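Thursday, December 24, 2020

Warm-up

Last studio day before the break. The heating at Sotmont was off when I got in so I kept my coat on for the floor work, which is a bad way to do floor work. Started with the spine, lying on one side, then the other, then rolling from side to side without using the hands. My left hip still catches on the way over. I slowed it down until it stopped catching and then did it again at that speed until I was bored.

After that, walking. Forwards, backwards, changing direction when the breath changes. It is easier to do this in a crowd. With only two of us in the room there is no one to avoid, and I notice I walk in circles to the left every time. I made myself go right for a whole track and felt slightly sick.

The duet

We worked on the second section, the one we call Brasmont after the hall where we first tried it. It is all arms. We stand well apart, facing the front, feet planted, and nothing below the ribs is supposed to move. We have four phrases for it now. The first and third are fixed. The second changes every time and the last has no ending.
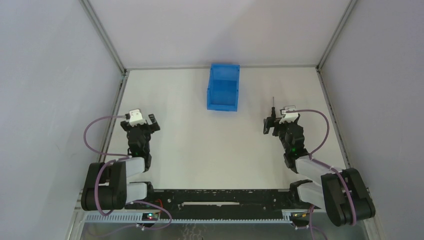
The trouble with the second phrase is that we copy each other when we ought to mirror. If I lift the right arm, my partner lifts the right arm too, and the shape goes lopsided. I tried it with drawings and that didn't help. It is clearer with the two arms here, one on the left and one on the right, each the mirror of the other, and the blue bin further back near the middle with nothing in it. I would like our phrase to have that sort of empty place in it, a spot we both keep facing and never fill. We did it again with that in mind and the elbows were better. The wrists were not.

Notes for myself on this section:

Start the lift from the shoulder blade. The hand goes last.

Do not look at your partner. Listen for the breath in and go on the breath out.

When the arm is at full height, wait. I keep rushing this. Up to three breaths is fine, even if it feels too long.

Come down slower than you went up.

Then we did the hands on their own, sitting on the floor with our backs against the wall. Thumb and fingers come towards each other and stop before they touch. The gap is the part you are meant to watch. My partner closes the gap without noticing. I make mine too wide and then my forearm gets tired and the whole thing sags. We did it with eyes closed, then open, then with one hand from each of us, which was the best version and might go into the piece.
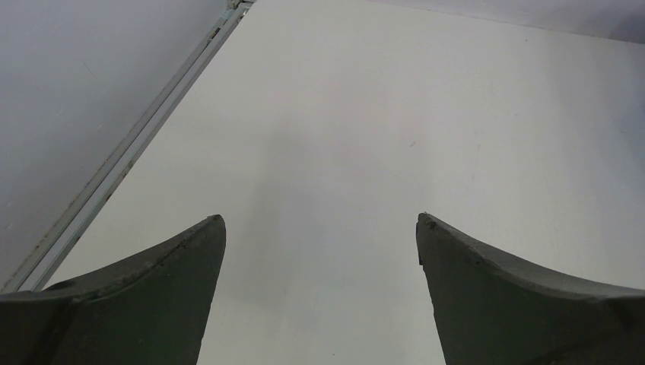
Afternoon

Short run of everything, no stops. It came out longer than in May, mostly in the walking. The floor section is fine. The travelling part between the floor and the arms is still just two people getting from one place to another, and I don't know what to do with it. I may cut it and let us stand up where we are.

Talked about music over sandwiches. We have been using the Rätsep recording and I have gone off it. It tells you when to move. My partner likes it for that reason. We agreed to run the duet in silence first thing in the new year and decide after.

Getport have written to say the spring showing is still on, with a smaller audience and chairs spaced out. The floor there is hard and I shall need knee pads for the rolling. Must also ask them how wide the stage is between the curtains. If it is narrower than Sotmont we will have to stand closer for the arms.

Evening

Bath, hip stretches, early dinner. Ankles a bit swollen. Left the studio key in my coat pocket, and the coat is hanging by the door. No practice tomorrow. Will do the breathing on Saturday and the side rolls if the hip allows.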